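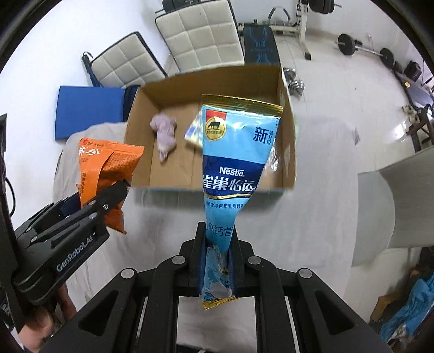 Medve 手持ちグリッパー作業規程セット(日本語版)
販売元:Stivside
型番:MDV-30J
価格:2,000円(税別)
在庫:あり

手持ちグリッパーで物をつかむ作業に、規程など要るのか。ご注文の前に、たいていのお客様がそうおっしゃいます。ご注文の後には、なぜ左右の持ち手で別々の流儀がまかり通っていたのかと首をかしげられます。Medveは、家庭や小規模な作業場で手持ちグリッパーを使う方のために、決めておけば済むことを先に決めておいた紙の束です。電源は要りません。ファームウェアの更新もありません。

セット内容
・規程カード 30枚(耐水紙、角丸)
・解説冊子 25ページ
・卓上スタンド 1台
・不合格の付箋(赤、1冊)
総重量:732 g(大半はスタンドの重さです)

主な収録規程

カード3「箱」
箱は作業台の上で口を開けきり、ふたのフラップは外側へ倒しておくこと。半開きのフラップは、指先が通れそうに見えて通れません。箱を動かしたら、その回は最初からやり直します。

カード7「袋もの」
菓子袋や粉末の小袋は、中身の少ないところをつまむ。角をつまむか、下の端を挟むかは、作業の前に決めて記録票に書く。どちらでも構いませんが、途中で好みを変えるのは困ります。袋がつぶれる音を「把持成功の合図」と数えないこと。初版の試用では、これを書かなかったために少々にぎやかな記録票が集まりました。

カード8「両手」
二台を同時に使う場合、先に動く側を決める。両方が譲り合って止まるのは礼儀正しいものの、記録としては使えません。

カード11「布」
台に布を敷くなら、しわは許容、たるみは不可。目安は、指先を水平に滑らせて布を巻き込まないこと。端の盛り上がりは作業範囲の外に出してください。

カード12「落下」
落としたものは落としたと書く。「置いた」「やさしく離した」「重力に委ねた」は、いずれも落下に含めます。最後の表現は校閲担当のEmese Orbánが実際の記録票から拾ったもので、詩的な価値は認めるが欄が足りない、との所見が冊子の19ページに載っています。

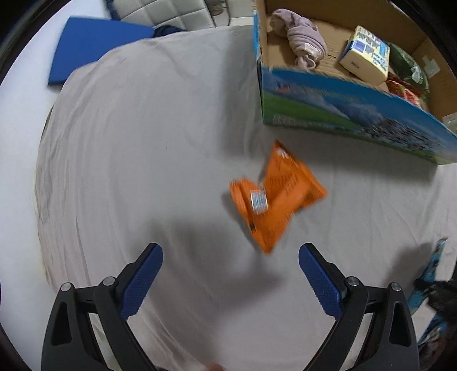
落下した袋は、その回が終わるまで手で直さないでください。向きを整えたくなる気持ちは分かりますが、整えた時点でその回は無効です。空いた指で押さえるのも同じ扱いになります。

カード15「足元」
作業中に立つ位置を決め、台のそばの通り道には物を置かない。ケーブルは通り道の外へ逃がす。履物の種類は問いませんが、片方だけ脱げた状態での続行は認めていません。

カード19「パッド」
指先のパッドは作業の前後に目視で確認し、溝に粉や砂糖が詰まっていたら乾いた布で拭く。息で吹き飛ばす方法は、冊子の初稿では推奨、二稿では黙認、現行版では禁止です。

カード22「終わり方」
終了の合図は声に出す。うなずきは合図になりません。

カード30は白紙です。お使いの場所に固有の規程を一つだけ書いてください。二つ書きたい場合は、もう一組お求めいただくことになります。

適合する機器
二本指の手持ちグリッパー全般。三本指でも読めますが、カード7の図は二本指で描いてあります。据え置きのロボットアームには姉妹品のDrumowをご検討ください。こちらは非常停止の章が厚く、そのぶん読み物としての楽しさは落ちます。

ご注意
本製品は各国の法令や公的規格への適合を証明するものではありません。カードをスタンドに立てただけでは、作業は何も改善しません。この点はお問い合わせが多いため、パッケージの裏面にも印刷しました。

ご購入者の声
「カード12を貼ってから落下の件数が増えました。たぶん前から落ちていたのだと思います」(作業場運営、Saeed Tabrizi様)

よくあるご質問
電子版はありますか。
ございません。両手がふさがった状態で画面をめくろうとした方がいらしたため、見送っています。

カードだけの追加購入はできますか。
できます。番号を指定のうえ、取扱店のDitskaへご連絡ください。カード12は欠品しやすいため、お届けが2月になる場合があります。

返品条件
未開封に限ります。付箋を使ってからのご返品はお受けできません。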